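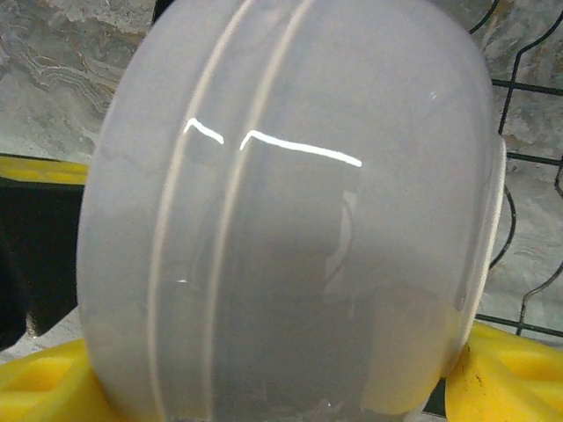
Sultedum published its half-year figures in March and invited shareholders to look round the Karaca plant on the same afternoon. I own a small holding, so I took the train out. The company makes household plastics, and most of its sales come from plain things like a frosted white bowl with a rolled rim and two raised ridges down the side. Revenue was up 6 per cent on the same period last year, and the dividend stays where it was.

We were met at the gate at 2 and given a visitor badge and a pair of ear plugs. The oldest building on the site dates from 1920 and was a flour mill before the company bought it. It now holds the offices and the tool store. The moulding hall is behind it, a plain steel shed with a painted walkway down the middle.

Erhan Özkan, the plant manager, took us round. There are 39 injection machines, and all but two were running during our visit. The other two were having their moulds changed, a job that takes most of a shift. He said the company used to make each product in long runs and store it, which tied up a lot of cash. It now makes shorter runs and changes moulds more often. Stock is down as a result, and that explains most of the improvement in cash flow that puzzled me when I read the report.

The warehouse was half full. Pallets for the Tisau supermarket chain were stacked nearest the doors. Tisau is the largest customer, and someone asked whether the company depends on it too much. Erhan said that was a question for the finance people.

It was put again upstairs, where the finance director, Doğukan Polat, gave a short talk with slides. He said Tisau's share of sales had fallen a little and would fall further once the Erus range of storage boxes reached other shops in the autumn. He would not give a sales target for Erus. He was more open about costs. Resin prices had been steady, but electricity had gone up and the current contract ends this year. Margins were slightly lower for that reason, and he did not expect them to recover before the next report.

There was tea afterwards and a table of samples. I asked about debt. The loan for the newest machines is being repaid on schedule and there are no plans to borrow more.

I have kept my shares and not added to them. The next results are due in September, and I will be looking at the electricity bill first.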